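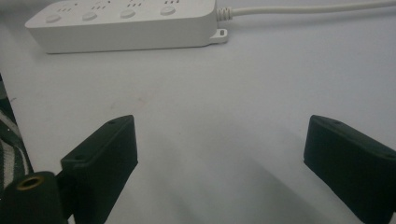 Threads > Desk and home office > Cables and power

Finally sorting out power for the white table in the back room. Posting as I go so I have it written down somewhere.

Went with a strip that has a separate push button for each outlet group, four buttons in a row along the top. White housing, white cord. I wanted white because the table is white and the old black one looked like a hole in it.

Old one was a Stuvier with a single rocker at the end. Turning off the lamp meant turning off the router too. I put up with that for 101 weeks, according to the order email.

The buttons are low and round. They barely stand up from the housing, so a notebook sliding across shouldn't press one. My worry with the taller switches was always my elbow.

There's a little tab with a slot at the cord end, down at the bottom corner. I think it's for hanging the strip on a screw. I measured the underside of the table and there is room for it along the back rail, but then I'd be reaching under to find the buttons. Leaning toward keeping it on top.

The cord comes straight out of the end, with a ribbed collar where it leaves the housing. That decides which way round it goes. My wall outlet is to the right of the table, so cord to the right. If your outlet is on the left, you either flip the strip and have the buttons facing the wall, or run the cord back behind it.

Plan for the buttons, left to right: lamp, monitor, laptop, printer. Printer goes nearest the cord because I use it least and it can stay off most of the month.

Router is staying on its own wall outlet. Learned that one already.

Labels: I have a Randari label maker with white tape. Tried a test label on scrap plastic and the tape is wider than I'd like. Might cut it down with scissors, or put the labels on the plugs and leave the strip plain.

The table is a Suominen, bought used in Pivthorpe. It's 634 mm deep, so the strip at the back still leaves me a bit over 400 for the keyboard and a pad of paper. Tight but fine.

Also there's a faint reddish-brown mark on the tabletop I keep meaning to deal with. Dish soap first, then baking soda on a damp cloth. I'll unplug everything and move the strip off before I get any water near it.

Cable clips are next. I need 3 for the run along the back edge and I have two. Getting another pack in March with the printer paper.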